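3.2 Repeat Length and the Perception of Room Size

Patterned wallcoverings went out of favor in rental housing for many years, and most of the published work on them deals with cleaning, fire rating and glue. Much less has been written on how the repeat of a pattern changes a person's sense of how large a room is. The question matters to landlords and to small decorating firms, who often have to pick one paper for many rooms of different sizes.

By repeat length we mean the vertical distance between one motif and the next identical one on the same strip. A small floral may repeat every few inches. A traditional damask can run to two feet. Sample books list the figure on the back of each page, but buyers rarely look at it except to work out how much paper will be wasted in matching the strips.

Pacheco argued in an earlier report that repeat length should be read against ceiling height. In his account, a long repeat in a low room leaves motifs broken at the ceiling line, and people take the broken motif as a sign that the wall ought to be taller. The room then feels pressed down. A short repeat does not cause this, but it has a cost of its own: from across the room the pattern blurs into a texture, and the wall loses any marker that would help a person judge distance.

We tested this in the rental units at Usuga, where the owner was already redecorating and let us choose the papers. All of the units had the same floor plan. We used 2 papers, both from the Odix range, one with a short repeat and one with a long repeat. The background color was close to the same in each. Trim, lighting and furniture were left as they were. Visitors were walked through on Tuesday afternoons, when the light from the west windows was fairly even, and were asked to estimate the width, depth and height of the living room before leaving it.

A total of 30 visitors gave usable answers. Height was judged lower in the long-repeat rooms, in line with Pacheco's claim. Width did not differ in any way we would want to lean on. Depth was harder to read, as several visitors gave it in paces and we had to convert their answers using a standard pace.

Stripes complicate the matter. Many damask papers set their motifs in vertical columns, and the column may be noticed before the motif is. In that case the broken motif at the ceiling seems to matter less, and visitors talked about the walls in terms of lines. Figure 4 shows a striped arrangement of medallions in brown and olive on beige, carried around three walls and used with a floral paper underfoot.

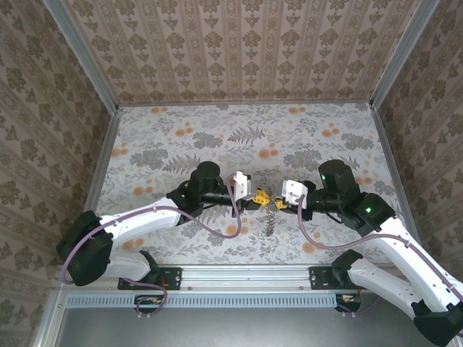 Figure 4. Damask-style paper with medallions in vertical stripes, with floral-patterned paper on the floor.

The long-repeat paper in our own study had no stripe, so we cannot say how much a column would have changed the height estimates. Gumito sells the same damask with and without a striped ground, and a comparison of that pair would be the natural next step. We would also like to see the work repeated in rooms with crown molding, which hides the top edge of the paper and may remove the effect altogether.

Cost should be kept in view. Matching a long repeat wastes more of each roll, and the owner at Usuga put the total for paper and labor at around $4000. The short-repeat rooms took less paper and went up faster. For low ceilings, then, the cheaper choice was also the one that visitors judged to be taller.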